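October 24, 2018

Dye notebook, second madder run. Picking up where I left off, which was with a bucket of lukewarm mordant and a bad mood.

So the first run came out the color of canned salmon. I'd blamed the Claneck yarn, but I dug out a leftover skein of Gala from June and put it through the same leftover bath and got the same salmon, so the yarn is off the hook (sorry, Claneck). That leaves the water, the heat, or the madder itself. The madder is the Ebrahimi root, chopped, from the second bag. It smells fine. It smells great, really, like a cellar with cinnamon in it.

What I did this time:

- Weighed out 258 g of dry wool, all Claneck, wound into small skeins with figure-eight ties. LOOSE ties. Last time I had pale rings where the string bit in and it looked like bad tie-dye.
- Alum at 13 percent of the weight of the wool, dissolved in a jar of hot water first, then stirred into the big pot. I left out the cream of tartar. I know some of you swear by it.
- Brought the pot up slowly over most of an hour, held it, and then let the whole thing cool overnight with the wool still under.

The wool felt a tiny bit sticky this morning but not gummy, so I think the alum amount is okay. Rinsed it once and left it damp.

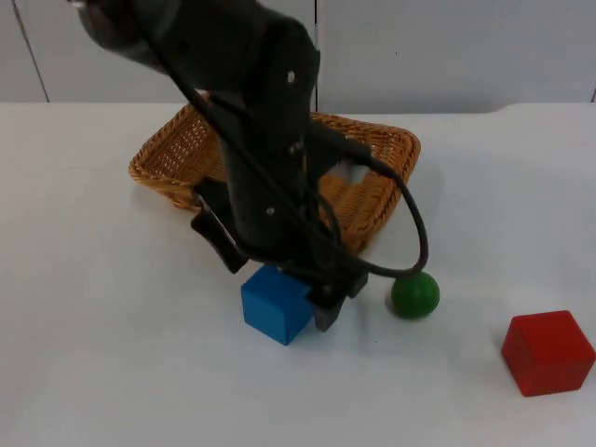 Blue cube on the table.

Now the root. I soaked the chopped madder overnight too, in a separate pail, and poured off the first water because it was more yellow-brown than anything. I kept that water! It's in the lidded pail under the sink with tape on it, please don't dump it, I want to try it on silk.

Then the big change, the heat. Last time I let it go way past a simmer while I was on the phone, and everything I've read says that's how you get brown and orange out of a perfectly good red. This time I never let it go over 60 C. I stood there like a person guarding a pie. The probe thermometer reads a little high compared to the glass one, so I went by the glass one and wrote the probe off as a decoration.

I also put in a spoonful of chalk, as our water is soft and madder likes some calcium. Small spoon, level. I should've weighed it and I didn't, so that's a hole in the notes.
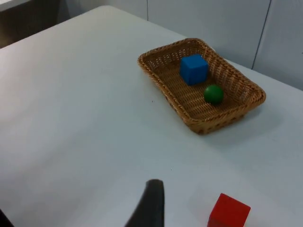

The color started moving after maybe half an hour. First a sort of peach, and I got that sinking feeling, and then it kept going and turned into a proper brick. I pulled the first skein at one hour, the second at two, and left the rest in with the heat off. The two-hour skein is so much better than the one-hour that I don't think I'll bother with the short bath again unless somebody wants coral on purpose.

Wet colors, judged at the window, so take a little off for drying:

- One hour: coral, a bit flat.
- Two hours: brick red, warm, even all the way through the ties.
- Still in the pot: darker than both. Can't really tell yet, it's all soup.

For the Gandus blanket order we need something close to the two-hour shade, and we need a lot of it, 2,000 g before finishing. That's several pots even with the big kettle, and I'm not convinced I can match pot to pot. I'd rather dye it all in smaller lots, then mix skeins from different lots as we weave so the shifts get spread out and nobody sees a stripe.

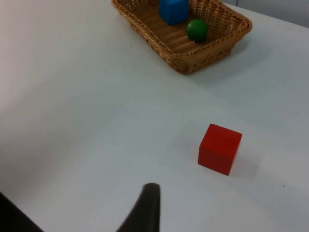 ## Still to do

- Pull the overnight skeins, let them drip, and don't rinse until they're cool. Hot wool into cold water is how I felted that gray batch.
- Wash with the plain soap, not the lemon one. The lemon one is acid enough to push the red toward orange, or I suspect it is. Somebody could test that with a scrap.
- Cut a short length from each skein, tape it to a card, and put half the card in the sunny window under foil.
- Reuse the bath. There's plenty left in it, and I've got a handful of Gala that would look lovely in a pale apricot.
- Weigh the chalk!! 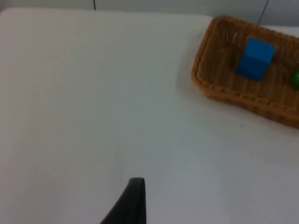
The white tabletop, with the basket toward the right.

One more thing before I forget: the strainer bag split along the seam when I lifted it, and I spent ages picking bits of root out of wet wool. Double bag it next time, or use the old pillowcase. I've stitched the seam back up in linen thread and it's hanging by the door.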